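4.2 Working rules for bin cells

The rules below were drafted at the Skakholm site and later taken over by Ganirell with small edits. They cover any cell where an arm reaches into a walled bin. Existing guidance says plenty about fences and stop buttons, less about cables, clamps and what may lie on the bin floor. Hence this section.

Bin position. Mark it on the table with tape before the first run, check against the marks at each shift start. If the bin is off its marks, stop and re-teach the approach points. No nudging by hand while the drives are on. Clamps on the rim are allowed, but the clamp bar has to be in the collision model. Of 30 cell checks done in September, 9 found a clamp that was missing from the model, which was more than we expected.

Cables. Wrapped along the arm is fine, loops at the wrist are fine too if the loop was tested through the full wrist range. Loop size gets written on the cell sheet. Loose ends near the gripper are to be tied back or logged. The Achari checklist asks for this only once, at install; we ask for it every time a tool is changed.

Loose objects. Only items on the task list go on the bin floor. Fixed parts such as panels and rods count as items and need there own line. Small round objects roll, so start poses for balls are re-checked after every reset.

Speed. Inside the walls we cap the tool at 900 mm per minute during teaching. Gellora sites wanted a higher cap; not tested, so not included here.

Figure 4 gives a typical cell under these rules, with a KUKA arm reaching into the bin. Relevant to the text: blue tape on the table to the left, the bar clamp on the upper-left rim, and the black and yellow cables looped at the orange wrist joint. The cup with the star and the orange ball are both on teh floor of the bin.

Figure 4. Bin cell with arm, rim clamp and tape marks. 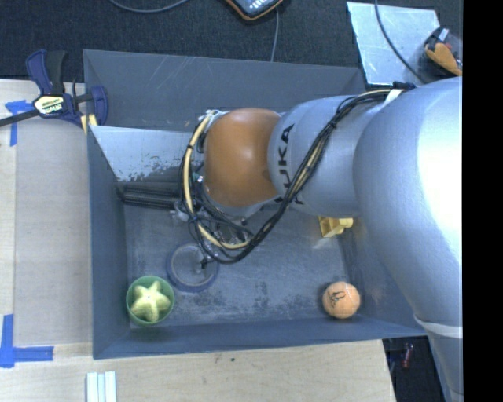 4.3 Audit procedure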